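Gripper trial sync, 3/30/22

Present: Vlasta Kolev (chair), Hakim Ngau, Damir Nikolaidis, Snežana Stan (notes)
Remote: Jacinto Barajas, from Primovville, dropped twice
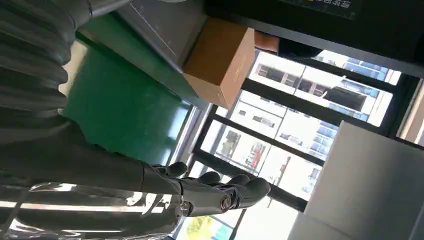
**1. Last time's actions**

- Damir: spare wrist cable ordered, not here yet. Stays open.
- Hakim: log format agreed with Jacinto. Closed.
- Safety sheet for the green table still says the old arm. Snežana to fix, carried over again.

**2. Hand vs. two-jaw**

Hakim ran the carton set on both. 354 picks total, same arm, same speed. Fujimoto hand dropped 19, Turier two-jaw dropped 4. Vlasta asked if that's a fair count, the hand got the small cartons first and nobody had tuned the grip force yet. Hakim: fair for a first pass, wouldn't send it to Dindix as is.

Most hand drops on the lift, thumb side lets go. Damir thinks its the controller closing the fingers too late, not the fingertips. Jacinto disagrees, says fingertips are too slick for coated board and he's seen it at his site. Left it there. Test both.

Two-jaw can't do the odd shapes at all without a jaw change. Not in the drop numbers, so the table makes it look better than it is. Add a "not attempted" column.

**3. Wrist camera**

Window side is a problem. Exposure goes for the daylight and the fingers come out too dark when the arm tilts that way. Options:

- lock exposure (Damir, free, try first)
- blind on the window
- turn the whole cell around. Vlasta says no, not before July

Snežana asked if the hand blocks too much of the view before contact. Hakim says yes on low approaches, ok from higher up. Jacinto wants a second camera off the arm. Price unknown, he'll get one.

**4. Controller**

Cycle on the hand is 105 ms from close command to first finger moving. Too long acc. to Damir. Could be the bridge software, could be the hand's own board. He'll bypass the bridge and measure again. No point comparing anything else on speed untill thats done.

**5. Dindix visit**

They want to see the hand run live. Vlasta prefers two-jaw live and the hand on a slow demo. Not decided. Jacinto lost connection here, ask him by mail.

**Actions**

- Damir: lock exposure, bypass test
- Hakim: rerun cartons in mixed order, grip force tuned; try rubber tips on the hand
- Jacinto: quote for fixed camera, send notes on slick tips
- Snežana: safety sheet, new column in results table
- Vlasta: reply to Dindix w/ proposed demo

AOB: keys to the tool cabinet go back on the hook. Please.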